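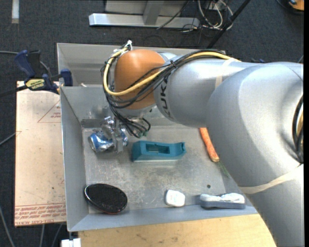 Dretstead open metal bin, grey, large size
Reviewed Mon 11 October

I bought this bin for our workshop in Zarnby, where we already had two plastic tubs from Mistach. Both tubs cracked at the corners in the same winter, so I decided to pay more and try sheet metal. We have used it for nine months now, and I think it is enough time to give a fair opinion.

First the good points. The walls are tall and they slope, so things thrown from a small distance slide down to the floor and stay there. We put everything in it: drink cans, plastic parts, what is left from lunch. Cans make a terrible noise when they land. If you work near people who are on the telephone, please think about this before you order. I put a piece of old carpet under the bin and it became a little better, but the carpet does not help with the sound inside.

The floor scratches very quickly. After the first week ours had marks, and now it is scuffed all over, with pale patches that I cannot wash away. The seller, Bhuiyan, answered my letter politely and wrote that this is only the surface. I believe them, because I find no rust until today. Still, the photo in the shop shows a perfect floor, and I would prefer that they show a used one.

Cleaning is easy if you do it often. I wipe it with warm water and dish soap and dry it with a cloth. Vegetable pieces should not stay over the weekend — I learned this with carrots, whose thin green parts stick to the metal when they dry, and I had to use a brush.

There is no lid. For me this is right, as we want to see what is inside and take out the plastic for sorting. For a kitchen I would choose another model. Also there are no handles, and one person can lift it when it is empty but not comfortably. The edges of ours were smooth, but I wore gloves on the first day anyway.

The price was 40 more than one Mistach tub. Delivery took three days and the box was not damaged. I give three stars for the noise and the missing handles, although for strength alone I would give more. In November we will order a second one for the other end of the workshop, and I will ask if they can sell it with a rubber mat.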